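Towels and cloths: the linen shelves at Nolard

These pages show the bath and kitchen linen at the Nolard guest house, sorted again in September after the shelves were rebuilt. Most of it is older than the building work and some of it has been washed a great many times. The full inventory runs to 111 pieces, kept in 4 cupboards on the first floor.

Blues are kept together. They come up softer than the whites and go to the rooms facing the garden.
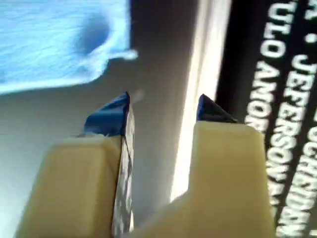 How often should a fluffy towel be washed? After every three or four uses is enough for most people, as long as it is hung up to dry fully in between.

Soft, fuzzy fabric in light blue, with a wavy lower edge and a darker patch where it seems to fold. Pieces like this get a cool wash and no fabric softener.

The kitchen cloths are flat cotton and live in the cupboard by the stairs. They are boiled, so they are never mixed with anything coloured.

Anything past mending is cut into squares for polishing. The Radwan workshop down the road takes a bag of these when we have too many.

Hand towels are folded in thirds and bath sheets in quarters. The shelves are 4 deep in most places, with the oldest pieces on top so that they get used first.

Page last changed 2 December 2025.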